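Section 6: Opening the case and adding memory

Before you start, shut down the computer from the menu, turn off the switch on the power supply and unplug every cable. Allow 37 minutes for the job if you have not done it before.

1. Lay the tower on its side on a steady table.
2. Remove the screws at the back edge of the side panel and slide the panel off. Put the screws in a cup.
3. Touch bare metal on the chassis before you reach inside.

CAUTION: Inside edges of a case can be sharp. Keep your fingers off the bent metal near the rail.

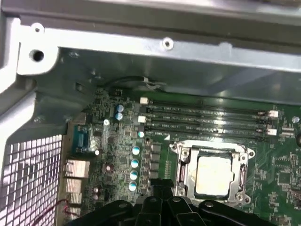
Fig. 3. Chassis rail and top edge of the motherboard.

4. Find the memory slots. Your board manual shows which pair to fill first.
5. Open the clips, line up the notch and press the module down until the clips close.
6. Check that no cable has been pulled loose, then refit the panel.

NOTE: The Zorex 300 kit is sold in matched pairs. Do not mix it with older modules. 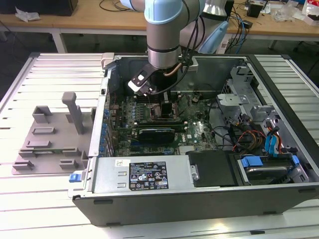 Shehu wrote to us in July that the new memory did not show up at first start, and that pressing each module down a second time, harder than felt right, fixed it. If your computer beeps or the screen stays dark, try the same with the power cord unplugged.

7. Start the computer and open the system page. The total memory should match the old and new modules together, or the new pair alone if you replaced the old one.

Related sections
Choosing memory for your board
Cleaning dust filters
Replacing a case fan
Zorex warranty and returns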